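How do small cinemas handle a Q&A when the director can't come in person?

Posted by Danimari
Film screenings and clubs
October 18, 2021

I help run a small film club that rents a 192-seat cinema one evening a month. In June we showed a documentary and had the director there for a talk afterward, which went well. For our next screening the director lives overseas and has offered to do a live video call after the film. The cinema says they can put the call on the big screen, but they have never done it with an audience and they have left the setup to us.

The film runs 264 minutes with one intermission, so by the time the talk starts it will be late for us and early morning for her. I don't want people sitting in the dark while we look for a cable. We have the use of one wireless microphone, the house sound system and a laptop. The projectionist will be in the booth but has to shut down by a fixed time.

My questions are mostly practical. Do you take questions from the floor or collect them on paper? Where does the laptop go? And would it be better to record the talk ahead of time and skip the live part? We would lose the audience questions, but nothing could go wrong on the night.

The rental fee is $600 and the club pays it up front, so the talk has to fit inside our slot.

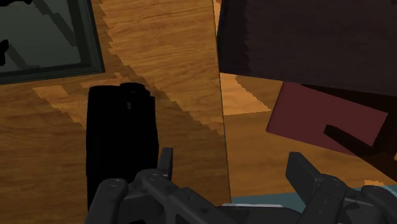

Mayuree Kaewmanee
Keep it live if you can, but have a recording ready. I have set up 17 of these for a festival and two of them lost the connection completely. Ask the director to send you a ten-minute video introduction a week ahead. If the call works, show it before the film. If the call fails, you hold it back and you still have something to play. You will have to decide which before the doors open, so do the test call that afternoon.

For the setup:

Put the laptop at the front, near the stage, facing the seats. The director wants to see people. If it sits up in the booth she will be looking at a wall and talking to nothing for half an hour. You will need a long video cable or whatever wall input the cinema has at the front. Ask them to show you that input and test it with your own laptop, not theirs.

Use a wired internet connection. Cinema wifi is usually shared with the ticket desk and the lobby, and it gets slow when people come out at the end of the film and turn their phones on.

Sound is the hard part. The director's voice goes from the laptop into the house system. The microphone goes into the house system and also has to get back into the laptop so she can hear. If you send the whole mix back to her, she will hear herself a second late and stop talking. Tell the sound person you need a "mix minus," meaning everything except her own voice. If they don't know what that is, the simple way is for the moderator to stand close to the laptop and repeat each question. It is slower but it works.

Ask for the house lights at half during the talk. With the lights all the way down she can't see anyone, and with them all the way up the picture on the screen gets washed out.

On questions, I would collect them on cards at the intermission. With one microphone in a room that size you lose a lot of time passing it along the rows. The moderator can sort the cards during the second half and drop the ones that repeat. Leave room for two or three from the floor at the end.

Also check the time difference again, in writing, with the city names. Clocks change on different dates in different countries, and one of my two failures was really a director who was asleep.

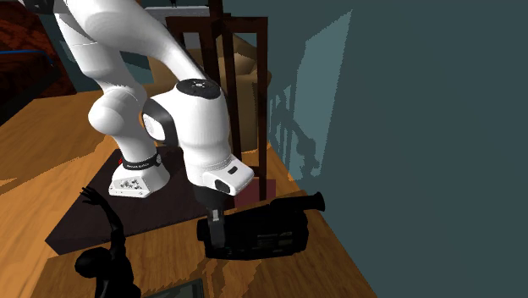

Photo: Jaidee

Himedden
We just did it on Zoom with the laptop on a chair. It was fine. People left early but it was a long movie.

Tresix
Agree with most of what Mayuree said. I would add that you should start the call before the credits end. Have somebody sit with the laptop in the lobby or a side room, get the director on the line, say hello, and check her sound through headphones. Then carry it in and plug in the video when the lights come up.

Don't plug it in earlier. Ours was connected during the last reel and a message notification came up on the screen. Turn off notifications and the screen saver either way.

As for the recorded version, we tried that once. The audience was polite, but quite a few had come for the talk and said they could have watched a video at home. If you go that way, say so on the poster and don't call it a Q&A.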